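# Tillier Sketch Transcripts

Transcripts of political sketches from the radio comedy show *Tillier*, typed up from the broadcast audio and lightly corrected. There are 300 sketches in the set, one per file, and 2421 separate speaking turns.

Each file is plain text in `sketches/`. The first line is the title, the second is the air date, and the dialogue starts on line four. Speaker names are in capitals. Where a performer plays a politician, the name used is the character's, and the performer is listed in `cast.csv`. 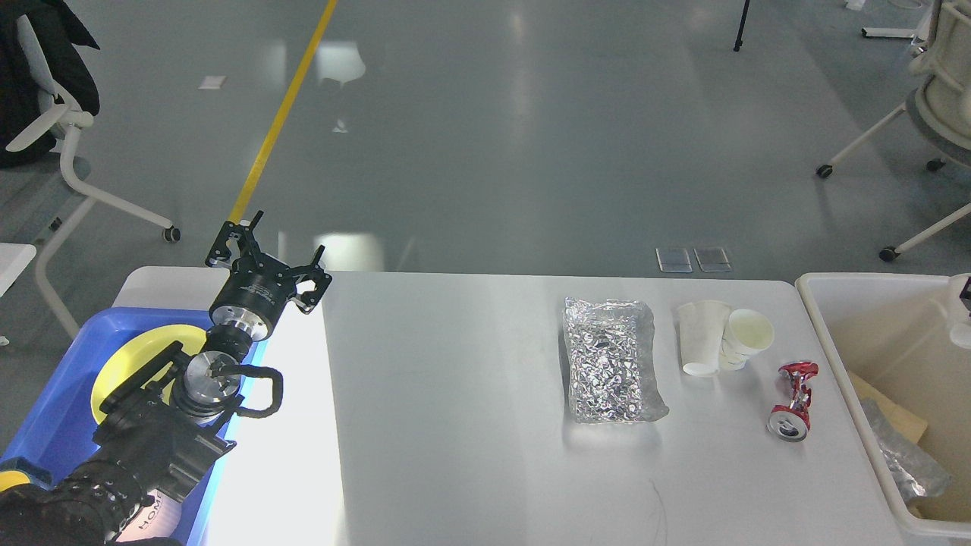

Audience laughter is marked `[laugh]` and applause `[clap]`. We did not try to mark how long either one lasts. Songs are left out except for their titles. In 20 files part of the audio was too poor to follow, and those lines read `[unclear]`.

## Known problems

- Debate sketches have a lot of people talking over each other. Turn order in these is a best guess.
- `cast.csv` is missing the guest hosts from the April shows.
- Mpho Jacobs and Gus Sorensen spelled some running character names differently. Search for both "Nallby" and "Nalby".

## Credits

Typing by Mpho Jacobs, Gus Sorensen and Birdie Quintanilla. Checked against the audio by Juniper Obi.

Last updated 2018-06-29. Send corrections to Juniper with the file name and line number.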